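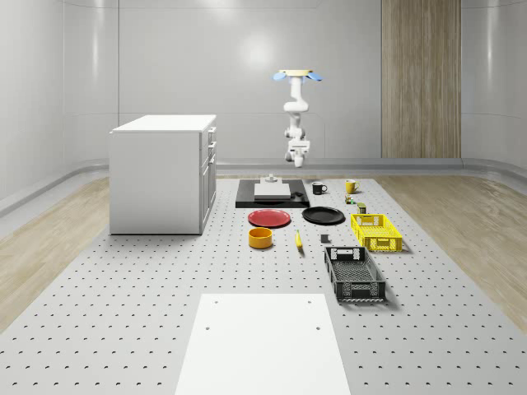 Home Trips Gear Clubs Contact

Noel Catacutan has been paddling out of Wirkport for 15 years and still writes his float plan on the back of an envelope. He leaves one copy on the fridge and texts a photo of it to his sister. Most of the people he takes out on the lake have never filled one in.

"They think it's for expeditions," he says. "It's for Tuesday after work."

We talked at his kitchen table the week after he got back from the Moynihan chain, a 4-day trip with three portages and, this year, a lot of wind. He took the Ika, the narrow touring kayak he bought second-hand and has since patched twice along the keel. I wanted to ask him about cold water, which he teaches in spring and fall at the Treratholm boat launch.

Catacutan says the question he hears most is when to put on a wetsuit. His answer is to dress for the water and ignore the air. In early May the afternoon can be warm enough for a T-shirt, and the lake under you had ice on it a few weeks before.

"You've got a minute to get your breathing under control," he says. "Don't swim. Don't try to get your hat. Hang on to the boat and breathe. After that you've got a bit of time where your hands still work, and that's when you get back in." 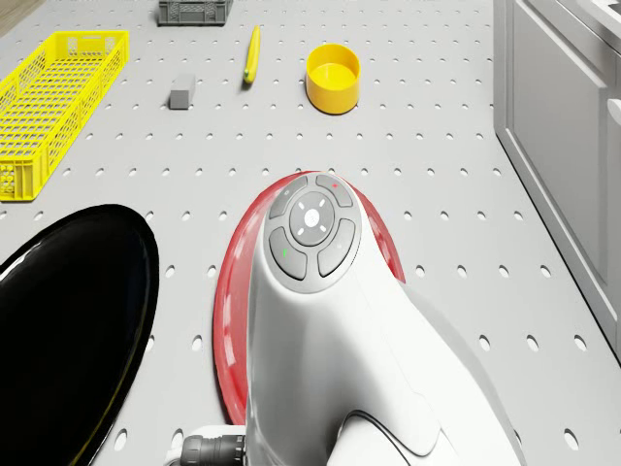

He makes everyone practise the getting-back-in part close to shore, in water they can stand in. A paddle float is what he starts people on. He has tried the stirrup straps and finds they tangle, though he knows paddlers with bad shoulders who swear by them. Nobody gets it the first time, he says, and the ones who have read a lot about it tend to be the most annoyed.

On gear he is less fussy than I expected. He paid 200 dollars for his life jacket and thinks that is plenty. A used drysuit is fine if the neck gasket is good, and gaskets can be replaced over a winter evening. He would sooner see someone spend the money on that than on a lighter paddle. He keeps a whistle tied to the jacket and a knife on the right side, where either hand can reach it.

What about a radio?

"If you're crossing anything, yes. Phones are okay in a pouch but try working one with cold fingers. I've done it in the sink at home with ice. I couldn't unlock it."

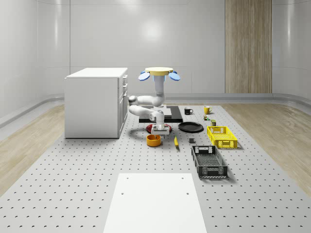 The wind on the Moynihan trip kept his group on the second lake for most of a day. They had planned to be across by nine in the morning and the whitecaps were already up at seven. Two of the four wanted to go anyway. Catacutan made tea and they sat behind the tarp until supper, when it dropped enough to follow the north shore around.

"It added a couple of hours of paddling. We saw a moose. I don't think anyone's still mad at me."

He has no plans to make the spring sessions bigger. The launch is small, parking is worse, and he likes to have everybody within shouting distance. The fall dates will go up on the board at Treratholm by the end of August, and he asks that people bring their own boat, a full change of clothes and something hot to drink.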